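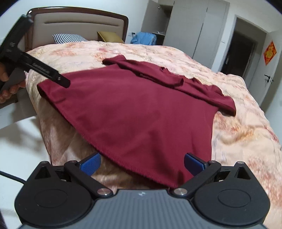
Plitar hand-held grippers, sold in pairs

Equipment > Recording tools > Plitar pair
Reviewed and stocked by Lirkgate. Page text by Jarlath Ó Briain.

We sell these, so read what follows with that in mind. We also hire them out and take them back when people are finished with them, and we see the ones that come back early. A good share of this page is drawn from the second sort of customer.

The Plitar pair is two grippers you hold in your hands, one left and one right, each with its own camera looking down over the fingers. You do a job with them. The footage and the finger opening are saved together, and later somebody tries to get an arm to do the same job from what you saved. The maker's leaflet calls this "teaching by doing". We'd call it recording. Whether anything gets taught depends on a lot of work that doesn't come in the box.

What you get

Two grippers, black, each with a ribbed grey housing
Blue textured pads, fitted, one to each finger
Two cables
One spare set of pads
A Tideck recorder with belt clip
A carry case
A printed leaflet, which is thin

What you don't get

A robot arm
Training software
A computer that can cope with the files
Anybody to check your recordings

What they're good at

Cloth, mainly. We were doubtful about this, having sold two other hand-held sets that were hopeless on anything softer than a cardboard box. The Plitar fingers open wide enough to go either side of a hem, and you can come at a shirt lying on a bed from the near edge with one hand while the other goes for the far corner. It's slow. You will not fold a shirt at the speed you fold it with your own hands, and for the first afternoon you'll wonder why you paid for something that makes you worse at laundry.

The blue pads are the best part of the design. They have enough texture to hold knitwear and most cotton. Silky fabrics are another matter. A satin bedspread will slide about under the work, and if the garment is heavy the cover comes with it. One customer sent us a long complaint about this. Our answer was that a real bed in a real house has a slippery cover on it quite often, and if the arm is meant to work there then the recordings ought to have some of that in them. They weren't pleased with the answer. We still think it's right, though we'd also say do your first batch on something that stays put.

Rigid things are fine. Boxes, bottles, cutlery drawers. You could do those with a cheaper set and we'd tell you so on the phone.

What they're bad at

Thin things flat on a hard surface. A single sheet of paper, a bank card, a sock on a tiled floor. The pads are too thick at the tip.

Small rooms. The cable comes off the side of the body and has a habit of finding door handles. Clip it to your sleeve. The leaflet shows it going over the shoulder, and we've had one cable back with the plug half out after somebody did exactly that and then bent down.

Long sessions. Jyoti Semwal, who runs our hire desk, used a pair for a whole Friday and couldn't hold a mug properly that evening. Twenty minutes on and ten off is a sensible pattern. The handle is a single size and it suits a big hand.

Dark clothes in dim light. The cameras cope with a dark red or navy top in a room with a decent window. Put black trousers on a brown blanket in February at four o'clock and the folds vanish from the footage. A person can still guess where the cloth is. Don't count on the learning system to guess as well.

How many recordings do you need?

This is the question we're asked most and we don't trust any of the answers going about, including the one in the leaflet. What we can give you is our own count. We recorded 1076 goes at folding long-sleeved tops, in the homes of people we know, and gave the lot to a customer with an arm to train on. The arm could fold a sleeve in. It could not reliably find the sleeve if the top had been dropped in a heap.

You might read that as a failure of the grippers. We went back through the files and put it down to ourselves. In nearly every recording we had spread the top out before pressing the button, out of tidiness. The system had hardly seen a heap, so it had no idea what to do with one. More of the same would have got us nowhere. Had we owned up to this sooner we'd have saved a month.

So if you're planning a batch:

Decide what the starting mess looks like and make it messy on purpose.
Change the room. Different beds, different covers, curtains open and shut.
Leave the room's ordinary clutter alone. Cushions, heaps of other clothes, doors ajar.
Change the person too if you can, as everybody folds in their own way and one pair of hands makes a narrow set.
Keep the fumbled goes, labelled as fumbled. Throwing them out makes the set look better than it is.
Write down what you were attempting at the time you attempted it. You won't remember.

About the claims in the leaflet

"Records anywhere." It records anywhere the position tracking holds up, which rules out plain white walls at close range. If all the cameras can see is paint, the track drifts. A bit of pattern helps, so a flowery bedspread or a checked pillow does you more good than a neat white room would. Blank hallways are the worst we've tried.

"No training required." Our hirers are usable after two hours and decent after two days. Budget for that.

"Works with any arm." The fingers have to match, or near enough. If your arm carries a different gripper, what you've recorded is how somebody did the job with tools your arm hasn't got. There is a mounting kit from Ljungberg that puts a Plitar finger set on the end of an arm, and it's a solid piece of kit, but it costs nearly as much as the hand-held pair and the leaflet doesn't mention it once. Ask us for the price before you order anything.

"All-day battery." The battery is in the recorder and it gives 3 hours with both cameras running. We timed it with a new one.

Setting up

1. Charge the recorder fully. The light goes off when it's done, and stays off if it has failed to charge, so check the screen.
2. Plug in both cables before switching on. Left goes in the socket with the notch.
3. Open and close each gripper fully, twice. This sets the range. Skip it and every finger opening in the file is wrong, with no warning.
4. Hold both still for a few seconds, pointing at something with detail in it.
5. Do one short go and play it back before doing fifty.

Step 5 gets ignored. We charge for rescuing files and we'd sooner not have the work.

Care

The pads wear at the tips first. Wipe them with a damp cloth and leave solvents out of it. Check the two silver pivot screws near the base of the fingers every week of use; they work loose, and a loose pivot gives you a wobble that looks in the data like a nervous operator. Don't oil the linkage. Lint gets into the ribbed housing when you work with towels, and a soft brush shifts most of it.

Keep a note of when you change pads. New ones grip noticeably harder, and someone looking through the files later will want to know why the squeeze changed.

Recording in people's homes

Not strictly about the product, but we're asked. The cameras see a good deal more than the job in hand. On a bedroom session you will get the furniture, the inside of an open wardrobe and whatever is through the next doorway. Tell the householder that in plain words before you start, show them a clip, and let them say no afterwards as well as before. Family photographs and post should be moved by the person who owns them. We won't hire to anyone who can't tell us how they handle this.

Buy or hire?

Hire first. That isn't modesty on our part, we make a fair margin either way. Most of the pairs that come back early were bought by people with money left in a budget and no clear job for the arm to do. If you have one job in mind, a place to do it and somebody patient, then a fortnight's hire will tell you whether the recordings are any use to you. Hire fees come off the price if you go on to buy within the quarter.

If you already run another make of hand-held gripper and it's working, we can't see a strong case for changing. The finger opening is wider on the Plitar and the pads are better. The tracking is no better, as far as we could tell from a side-by-side go in our own stockroom.

Availability

Pairs in stock. Single grippers are sold as replacements only, left or right, please say which. Spare pads and cables in stock. The carry case is not sold separately.

Warranty is one year on the grippers and excludes pads, cables and anything that has been dropped down stairs. Returns for hire kit go to the side door, and please put the recorder in the padded pocket.

Questions to Jyoti on the hire desk. She will ask what the job is before she gives you a price.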